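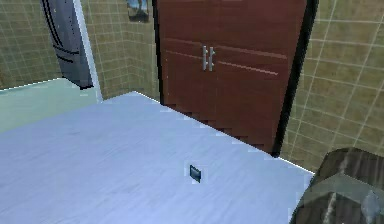 4. 結果と考察:エリクサーはなぜ使われないのか

4.1 日誌から見えてきた「とっておき癖」

さて、ようやく本題です。前の節までで調査の手順を長々と書いてしまったので、読み疲れた方はここから入ってもらっても大丈夫です(査読の先生方、すみません)。参加者42名に4週間『Darville』を遊んでもらい、回復薬や巻物のような消耗品を「使った」「使おうとしてやめた」「そもそも忘れていた」のどれかで日誌につけてもらいました。集まった書き込みは529件。正直に言うと、私はもっと少ないと思っていました。ゲームの合間にメモを取るなんて面倒ですからね。ところが皆さん、使わなかった話になると急に筆が乗るんです。

たとえばある参加者は、霧の谷の中ボスに七回負けたあとで「銀の霊薬は持っている。でもここで使うのは違う気がする」と書いています。七回負けておいて、です! 別の方は霊薬を手に入れた日の日誌に「うれしい。絶対に使わない」とだけ書いて寝ています。読んでいて笑ってしまったのですが、自分のセーブデータを開いたら同じ薬が倉庫にずらりと並んでいて、あまり人のことは言えませんでした。

こういうふるまいは、英語圏のプレイヤーのあいだでも日本でも昔からよく冗談の種になってきました。日本語だと「ラストエリクサー症候群」という呼び名を聞いたことのある方が多いでしょう。ただ、呼び名が有名なわりに、本人たちがその瞬間に何を考えているのかを丁寧に聞いた記録はあまり見かけません。私が日誌という古めかしい方法にこだわったのはそこです。プレイログなら使った時刻は残りますが、メニューを開いて、霊薬にカーソルを合わせて、三秒迷って閉じた、あの三秒は残らないんですよね。

で、読み込んでいくうちに、「もったいないから」という一言にまとめられていたものが、どうも別々の気持ちの寄せ集めらしいと感じるようになりました。いちばん分かりやすいのは先への備えです。この先にもっと強い敵がいるはず、というもの。ところが『Darville』の場合、最後のボスを倒したあとの日誌にも「念のため残した」と出てくるんです。もう先はないのに。これを備えと呼ぶのはさすがに無理があって、私は「保管そのものが目的になった状態」と呼ぶことにしました。呼び名としては野暮ったいので、もっといい案があれば教えてください。

もうひとつ目についたのが、腕前の話です。薬を使って勝つと「勝った気がしない」という書き込みがぽつぽつ出てきます。薬はゲームの側がくれた正規の道具なのに、本人の中では半分ズルになっている。面白いのは、同じ人が武器の強化はためらわずにやっていることです。強化した剣で勝つのは実力、薬を飲んで勝つのはズル。この線引きはどこから来るのか。私の見立てでは、減るか減らないかの違いがかなり効いています。剣は勝ったあとも手元にあるので、自分の一部みたいな顔をしている。薬は飲んだら消えるので、借り物で勝ったような後味が残るわけです。 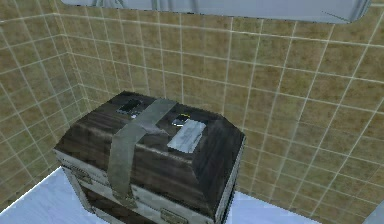 4.2 値段がついた途端に人は変わる

次はお金の話をします。『Darville』には港町Jincombeという場所があって、中盤でここに着くと消耗品を売れるようになります。銀の霊薬の買い取り額は3000ゴールド。中盤の財布からするとちょっとびっくりする額で、宿に何十泊もできてしまいます。

Jincombeに着く前と後で、日誌の調子がはっきり変わりました。着く前は「いざという時の薬」だったものが、着いた後は「3000ゴールドの薬」になるんです。ある参加者の言葉を借りると、「飲もうとすると、宿屋の鍵を飲んでいる気分になる」。うまいことを言うものです。値段がついたことで、むしろ使うハードルが上がってしまった。しかも、じゃあ売るのかというと売らない。売ったら二度と手に入らないかもしれないから、という理由で売らず、高いから、という理由で飲まず、結局また倉庫行きです。

ここについては共同研究者のSeung-woo Jiとだいぶ言い合いになりました。Jiは、値段は単なる希少さの目印で、プレイヤーは元から分かっていたことを数字で確認しただけだと言います。私はそうは思っていなくて、数字が出た瞬間に比べる相手が変わるのが大きいと考えています。それまでは「今のピンチ」と「未来のピンチ」を比べていたのに、値札がついた途端、「今のピンチ」と「新しい鎧」の勝負になる。鎧は強いですよ。減りませんから。

Jiの言い分にも一理あるのは認めます。攻略サイトを先に見ていた参加者は、Jincombeに着く前から霊薬の値段を知っていて、やはり最初から飲みませんでした。ただ、この人たちは値段だけでなく入手場所もボスの弱点も知っていたわけで、飲まずに済んだだけとも読めます。今回の設計ではそこを切り分けられていません。悔しいですが、次の課題です。

ちなみに、まとめ買いできる安い回復草のほうは、値段が分かってからのほうがよく使われるようになっていました。

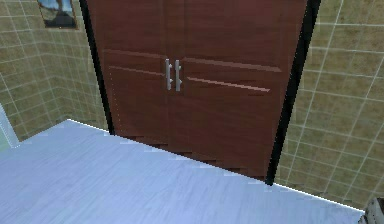
安い草については、「なんだ、こんなに安いなら」と急に気前がよくなるんですね。それまで草一枚を惜しんで瀕死で歩き回っていた人が、翌晩の日誌では戦闘のたびに草を食べています。値札は財布のひもを固くするだけのものではなくて、下げる方向にも働く。だとすると、作り手が「この道具は気楽に使ってほしい」と思うなら、使い方の説明文を長くするより、早いうちに店で安く並べてしまうほうが話が早いのではないでしょうか。私が昔遊んだゲームでも、序盤の雑貨屋に矢が安く山ほど並んでいる作品では、弓をばんばん撃った記憶があります。記憶なので証拠にはなりませんけれど。

4.3 「特別そう」に見える渡し方

使われ方の差を追っていると、道具そのものの性能より、どうやって手に入れたかのほうが気になってきます。『Darville』の銀の霊薬には入手経路がいくつかあって、敵がぽろっと落とすこともあれば、長い洞窟の奥で宝箱から出てくることもあります。中身はまったく同じ薬です。持ち物欄でも同じ枠に重なってしまうので、理屈の上では区別のしようがありません。

それなのに、です。日誌では区別されているんです。「拾ったほうの霊薬は使った。洞窟のは取ってある」と書いた方がいて、私は二度読みしました。枠の中で混ざっているものを、頭の中だけで別々に管理している。これにはJiも黙りました(そのあと、じゃあ三つ目はどっちのだ、と妙な議論になりましたが)。

この発見に飛びついたのが、もうひとりの共同研究者のRuairí Breathnachです。彼はもともと舞台美術の畑の人で、贈り物は包み紙で半分決まる、というのが持論です。洞窟の宝箱には短いファンファーレがつき、主人公が両手で薬を掲げる動きまで入ります。一方、敵が落とした霊薬は画面の端に小さく文字が出て終わり。Breathnachに言わせれば、前者は贈呈式で、後者は落とし物。贈呈式でもらったものを翌日に飲み干せる人は少ないだろう、というわけです。

図3 部屋の隅に置かれた木製の箱(CG)。
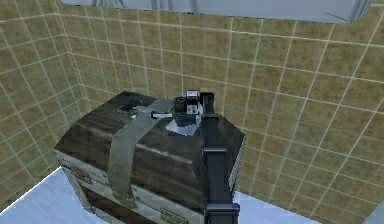 渡し方の演出については、音や動きばかりが話題になりがちですが、器の見た目も同じくらい考えておきたいところです。Breathnachと私は、参加者への聞き取りが終わったあとで、どんな入れ物なら中身を「大事なもの」だと思ってしまうかを延々と話しました。私の意見は単純で、開けるのに手間がかかりそうなほど中身の格が上がる、というものです。図3で言えば、蓋の上を斜めに渡って前面へ折れていく幅広の灰緑色の帯、あれ一本で私はもう身構えます。仮にあの中から草が一枚出てきたら、たぶんがっかりして、それから、何か意味のある草なのではと疑って倉庫にしまうでしょう。Breathnachは帯より下のほうの金属っぽい縁取りを推していて、角を補強するのは重いものか高いものを入れるときだ、と舞台の人らしい理屈を言っていました。どちらが効くのかは、器の外見だけを変えた条件を作って比べないと分かりません。

念のため書いておくと、これは『Darville』の宝箱の話から少し離れた、私たちの思いつきの段階の議論です。『Darville』のほうでは器の違いと演出の違いがいつもセットになっているので、どちらのせいで洞窟の霊薬が温存されたのかを日誌から言い当てることはできません。Breathnachは演出八割と言い張っていますが、その八割に根拠はないと本人も認めています。

4.4 使わせるための工夫は効くのか

では、作り手はどうすればいいのか。開発元のCirkbyは更新のたびにあの手この手を試していて、外から見ているとなかなか健気です。調査期間中に参加者が遊んだ版には、体力が減ると霊薬の枠が光る仕掛けが入っていました。結果から言うと、光っても飲まない人は飲みません。「光っているのは知っている。まぶしい」という書き込みがいちばん端的でした。

反対に、思いがけず効いていたのが同行者のSongです。Songは中盤から仲間になる吟遊詩人で、戦闘中に勝手に主人公の持ち物から薬を飲みます。最初のうち、日誌は怒りの声だらけでした。勝手に飲むな、返せ、と。私も初めて飲まれたときはコントローラーを置いてしばらく立ち上がれませんでした。ところが何度か飲まれるうちに、参加者の何人かが自分でも薬を使い始めるんです。ある方は「Songに飲まれるくらいなら自分で飲む」と書き、その三日後には「飲んだら普通に楽しかった」と書いています。

この変わり方を、私は「封が切れる」と呼んでいます。まっさらなまま揃っていることに価値を感じているあいだは、最初の一本がとにかく重い。誰かが先に一本減らしてしまうと、もう完璧な在庫ではなくなるので、二本目からは急に軽くなる。新しいノートの一ページ目に字を書くのが怖い、あの感じに近いと思います。

もちろん、これを全部のゲームに入れろと言うつもりはありません。Songが加わったあと、霊薬をすべて倉庫に預けて手ぶらで旅を続けた参加者もいました。飲まれないためだけに、毎回町まで歩いて帰るんです。本人は「これはこれで緊張感があっていい」と満足げで、聞き取りの席でもSongの悪口をとても楽しそうに話していました。使わないことも遊び方のうちだとすると、「どう使わせるか」という問いの立て方自体に、作り手側の都合が混じっているのかもしれません。この点は、倉庫の整理だけを毎晩一時間やっていた参加者の事例とあわせて、5節で改めて取り上げます。

カテゴリ:ゲーム研究 > プレイヤー行動 | タグ:RPG、アイテム、日誌調査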